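Storkov Leasing Orders Seven Turboprops From Tristard

By Halima Lema. Regional aircraft lessor Storkov has placed a firm order for seven Tristard turboprops, with options on four more, the two companies said. Financial terms were not released.

The first three aircraft are due for delivery in March. The rest will follow as slots open on the Tristard assembly line, which has been running behind schedule for most of the past year. Storkov did not name the airlines that will fly the planes but said it has signed letters of intent with two carriers.
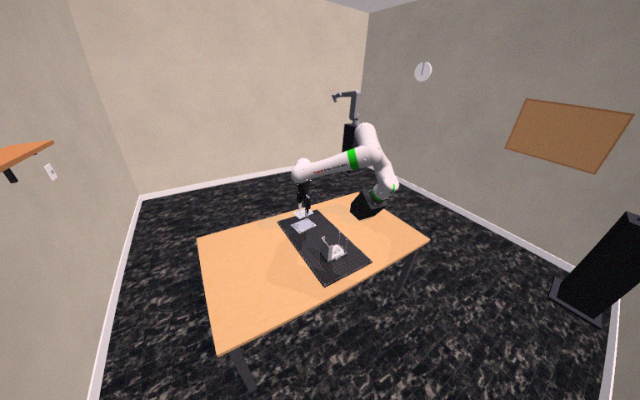
A table with a robotic arm, a black mat and a flat white plate.

"We had customers asking for this size of aircraft and we did not have any left to give them," said Dennis Shirima, chief executive of Storkov. "Our older planes are all placed through the end of their current leases."

Storkov has leased mainly used aircraft until now. Buying new marks a change for the company, which was set up to take over older turboprops from airlines moving to regional jets. Higher fuel costs have pushed some of those same airlines back toward propeller planes on shorter routes - a shift that manufacturers have been slow to meet.

Tristard employs 300 people at its main plant and buys its landing gear and propeller assemblies from outside suppliers. A shortage of landing gear held up several deliveries last year. Gitau Masanja, who heads sales at Tristard, said the supplier has since added a second shift and that parts are now arriving on time.
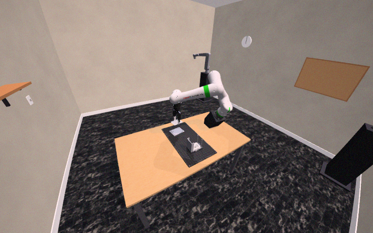
2 min read

The order had been expected. Storkov told lenders in the fall that it was in talks with two manufacturers and would choose between them by spring. The other bidder, Tunon, had offered earlier delivery dates but a smaller cabin. Tunon declined to comment.

Shiyu Yin, an analyst who follows the leasing business, said the deal was good news for Tristard but carried some risk for the buyer. "Storkov knows how to place a cheap older airplane," Yin said. "A new one has to earn a much higher monthly rent, and small airlines don't always have it."

Yin said the options were the part to watch. Storkov can take them up at a fixed price, but it must decide before the last of the firm orders is delivered. If lease rates stay where they are, she expects the company to use them.

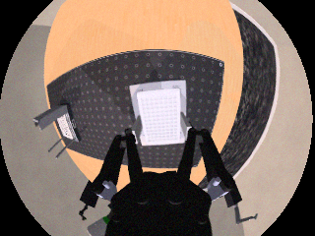
Storkov will pay for the first aircraft from cash and an existing credit line. It is still arranging loans for the remainder, and chief financial officer Felista Mollel said the company did not plan to sell new shares. She said some older planes could be sold once their leases run out, with the money going toward the later deliveries.

Pilots and mechanics at airlines that already fly the type will need no extra training, according to Tristard. New operators will be offered a simulator course as part of the lease. Storkov is also buying a stock of spare parts, including one spare engine, to be shared among its customers.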